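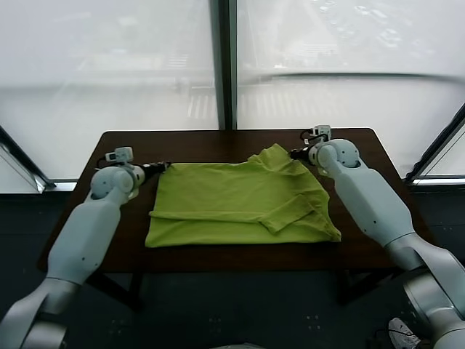 The green shirt, partly folded. Both arms at the table.

THE TWENTY-THIRD RULE

Stamatia came in at ten past two, which on the log is 1410, and wrote 1410, and under it her name, all of it, Stamatia Giannakopoulos, because rule four said full names. It never fitted the box. The end of it went up the margin like a snail.

August. Hot glass. The crossing below, stripes gone pale in the glare, cars just smudges.

Rule one. Read the rules before you start.

She read them. Twenty-two of them, two sheets, stapled. Davard had written them in the spring, the whole lot in one night by the look of it, and he'd never once spelled "gripper" the same way on both pages. Read them, sign, put the sheet back on the hook. Then the shirt.

The shirt was green. Lime, the sort of green you buy for a child so you can find them on a beach. It was in rule nine. "The Test Garment shall be the green one." Kouris had laughed at that shall for a week.

She laid it flat. Stepped back. Rule eleven, one full step, then hands where the other person can see them, even if there's no other person. There was no other person. Kouris was at lunch, or what Kouris called lunch. She held her hands up anyway. Felt daft. Said "Clear" to the windows.

"Clear," she said again, since the rule said twice.

And pressed go.

The arms came in from either side. She'd watched them do this till she dreamed of it, white arms over dark wood, and she still held her breath at the first touch. Pinch. Lift. The sleeve going over on the slant.

Her grandmother folded like that. On the slant first, then square it up after, slapping the creases down with the side of her hand. In Custurley, in the back bedroom, radio on. You don't fold a shirt for the shelf, she used to say, you fold it for whoever takes it off the shelf. Then she'd slap it. Stamatia had put the slap in her notes once, as a request. Davard wrote back, no striking motions, see rule six.

Rule six. No striking motions.

Fair enough.

The hem was nearly straight. The collar was a mess, all up in lumps at the far side, and one arm was going for it. Going slow. Slower than it should? She looked at the clock and then at the arm and then thought about rule fifteen.

Fifteen was the one they argued over. "The operator shall not help." Five words, and they'd had three meetings on it. Davard's side of it was simple. If you help, you don't know what you've got. You lean in and tweak a collar and the sheet says Pass, and someone at Evby reads Pass and puts the thing in a laundry with forty people walking past it, and it has never once done a collar by itself. So don't help. Not a finger. Stand there and let it be bad and write down how bad.

Kouris said yes, but a person can't stand there. Have you met a person?

She stood there. Her right hand had come down. She noticed that and put it back up.

The collar was right there. One tug.

She knew what one tug was worth, too. She'd done it. That was the thing, she'd done it in July, late, everyone gone, wanted her train. The collar had bunched and she'd reached in between and just flicked it out flat. Half a second. The arm had carried on as if that was how collars behaved. Pass, she wrote. Signed it, name up the margin.

And the arm hadn't stopped for her. She didn't think about that till she was on the train. She'd put her hand in and it hadn't stopped, it had come down where her hand was a moment before, and she had sat there with her bag on her knees going hot and then cold. Rule two. Nothing of yours past the table edge while it is moving. Rule two! Not even tucked away down the list somewhere.

She hadn't told anyone.

The arm reached the collar.

It didn't get hold. It touched, slid, lifted off, thought about it. Came back. The cloth went up in a peak and fell over, worse than before.

Her hands were up. Her arms ached. She counted in her head, which was rule sixteen, allow it three tries, no more, and then stop it yourself and don't be sorry for it. Davard hadn't written the last bit. Kouris had, in biro.

Two.

Down in the road a lorry, a long one, taking an age. She wanted to watch it so as not to watch the collar. Rule eight, eyes on the work.

Three.

Nothing. A pinch of cloth and then no pinch of cloth.

She hit stop. The arms stopped. It was very quiet and the shirt lay there with its bad shoulder.

Fail, she wrote. Collar. Three tries. She drew it, badly, a lump with an arrow. It took her ages and she was hungry and she drew it again, better. Then she went and got the July sheet out of the folder. It was easy to find, the name going up the side.

The door went. Kouris, with crumbs.

"How's Her Greenness?"

"Failed. Collar."

"Ah well." He looked at the table. He looked at her. "What's that you've got?"

"July."

"What about July?"

She'd had a speech. On the train she'd had several. What came out was, "I helped."

He didn't say anything for a bit. Brushed at the crumbs.

"And it didn't stop," she said. "When I went in. I was past the edge and it didn't stop, and I didn't write it down, and Davard sent that sheet to Evby with the rest. So they've got a Pass that's me. That's my hand, that Pass."

"Did it get you?"

"No."

"Close?"

She showed him, finger and thumb.

"Christ," said Kouris, and sat down on the floor with his back to the wall, as though it had been his fingers. "Right. Right. Nothing moves till that's looked at. Switch it off. Off off, at the wall."

She switched it off at the wall.

They rang Davard. He was in a car, you could hear him being in a car, and he asked them to wait while he pulled over, and then there was just a tick-tick-tick of the indicator. She said it again. It was shorter the second time. She thought he'd shout. She had her shoulders up ready for it.

"Which sheet," he said.

She read him the number.

"Cross it out. One line, so it can still be read. Don't tear it up, don't make a new one. Date it, sign it. I'll ring Evby now." Tick-tick. "Why didn't you say?"

"There wasn't a rule," she said, and heard how that sounded. "I mean -- there's a rule for what not to do. There's nothing for after. If you've done it. It just says don't."

He went quiet so long that Kouris mouthed, is he there?

"Have you got a pen," said Davard.

She had a pen. She always had a pen, rule five. She turned over the second sheet, where there was room at the bottom under twenty-two, and wrote the number 23 and a full stop, and waited.

"If you have broken a rule, say so," he said. He stopped. She could hear him hating it. "Say so the same day. No. Say so whenever. Say so even if it's late."

"Which one?"

"The last. And put, nobody will be --" A bus or something went past him. "Put, you will be thanked. Does that sound stupid?"

"A bit," said Kouris, from the floor.

"Put it anyway."

She put it anyway. Her writing went downhill, there was a wobble in "thanked" where the pen skipped. Then all three of them had to sign and Davard wasn't there, so she left him a gap. Kouris signed, small. She signed, and the line ran out, and she turned the page sideways and carried on up the edge.

"Your gripper's spelt wrong in nineteen, by the way," Kouris told the phone.

"It's what? Which way?"

She wasn't listening. She had gone back to the table, the arms dead either side of it, and it was allowed now, everything off at the wall. She took hold of the collar and shook it out and laid it down flat. Then she slapped it, once, with the side of her hand.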